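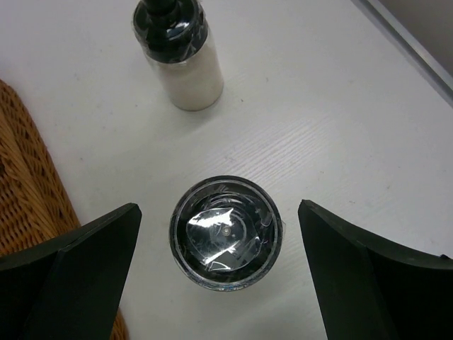 Sheldon Hiebert wrote to us after the last report that he did not understand why a project about refilling should spend so much of its time on the caps. He asked if it would not be simpler to buy better bottles once and finish with the matter.

It is a fair remark and I will try to answer it in this report, together with the usual information on the money, the work at the table and what we plan until summer. I am grateful to Stesel for the patience with our first report, which was short and came late.

Poline Refill, second progress report to Stesel
Prepared by Nicanor Carrillo

What has been done in this period

The refill table has been open in the Ovlow hall every week except the one when the heating failed. People bring back their empty bottles, we wash and dry them in the small kitchen, we fill them again with dish soap, hand soap or shampoo, and they go home in the same kind of basket they came in. Since the start of the grant we have filled 2,042 bottles. In the first report I had written a larger number, and I must correct it. At that time I was counting also the bottles which we washed and did not fill. The number given now is for filled bottles only, and I will use the same method for the rest of the grant.

The white table has been a good purchase. On the old brown one we could not see a spill of clear soap until somebody put a sleeve in it. On white it is also not perfect, but a drop of shampoo or a piece of label is seen quickly, and it is wiped at the end of each filling. The wicker was first a doubt for me, as I was afraid it would hold moisture. For this reason it is kept for dry things only, and wet bottles go on the draining rack in the kitchen.

About the caps and the film

Now to the question of Mr. Hiebert. The bottles themselves are not the problem. A bottle can be filled many times before it becomes ugly. The weak point is the top. In the cold months we had leaks on the way home, mostly with dish soap, and one family lost a bag of flour by it. We paid for the flour from the small expenses line.

We tried two ways to stop this. The first way was a black cap with a thicker liner, ordered from Tazi in boxes of 144. The second way was to put clear film over the top of the filled bottle. The film is cheap and it is easy to see if it has been opened, and the people who receive a bottle from us like this. On the other side, it wrinkles very easily. When it is wrinkled over a black top, the light shines back from every fold, and it is difficult to judge by looking if the film is closed well or only lying there. We now check it with a finger around the rim, under the lamp, and again after the bottle has been standing a while on the table.

I have also to say that some of us do not like the film at all. The project promises less plastic, and then we add a piece of plastic on each bottle. I agree with this criticism. My proposal is to keep the film only for bottles which are delivered to the door, and to stop it for the people who come to the hall themselves. With the new caps, a bottle carried upright for a short walk should not need it. We will try this in the first month of the next period and I will write honestly about the leaks.

About buying better bottles once: we asked for a price on glass with a metal top. It was too high for the budget line, and the glass is heavy for the older members, who often bring four or five bottles at the same time. I would prefer not to go in this direction during the present grant.

Difficulties

The labels are still not solved. The glue of the first labels stayed on the bottle after washing and collected dust, so that a clean bottle looked dirty. The second kind came off in the hand. At the moment we write with a wax pencil on the shoulder of the bottle, which works for soap and less well for shampoo, where the hands are more wet. One bottle of hand soap was given out as shampoo in February. No harm was done, and we exchanged it.

The storage in the hall was reduced to one cupboard when the music school needed theirs back. For this reason we order smaller quantities, and the delivery charge has become bigger than was planned. I have shown this separately in the table of expenses sent with this report.

The drying takes longer than I wrote in the application. I had thought that a bottle is dry in one night. With a narrow neck it is often not. We now leave them upside down for two nights and we do not fill any bottle which has drops inside.

Money

We have spent a little more than half of the materials line. The caps were the largest part, then the soap in bulk, then the film. The line for travel is almost not touched, as the supplier agreed to deliver to the hall. I would like to ask for your permission to move a part of the travel money to storage, so that we can rent a second cupboard. If Stesel agrees, I will send the revised budget in your form.

The receipts are in order of month. Two receipts for sponges are missing, and I have marked them as paid from our own pocket and not charged to the grant.

Plan for the next period

We will continue the weekly table. We will do the trial without film, as described. We would also like to offer refills to the seniors' residence at the end of Mill Road, where the manager has asked for roughly 100 bottles each month. Before I say yes I want to see one month of their empties, to know in which condition they come back and whether our kitchen can manage the washing. I do not want to promise a number which we then cannot fill.

A simple instruction sheet for the table is being written. The draft is as follows:

Wash hands, and wipe the table before the first bottle.
Look inside each bottle against the lamp. If there are drops, put it back on the rack.
Fill to the shoulder and not higher.
Close the black cap fully, then turn the bottle over once above the sink.
If there is film, press it down all around the rim with one finger.
Write the content before you take the next bottle.
Put in the basket only when the outside is dry.

Comments on this sheet are welcome. Some of us find the step above the sink too slow, but I would like to keep it until the new caps have been used for a full month.

If Mr. Hiebert or another colleague from Stesel wishes to visit, the best time is after 4 p.m., when the filling has started and the kitchen is less crowded. Please write to me a few days before, so that I can ask for the side door to be open.

With kind regards,
Nicanor Carrillo
Poline Refill, Ovlow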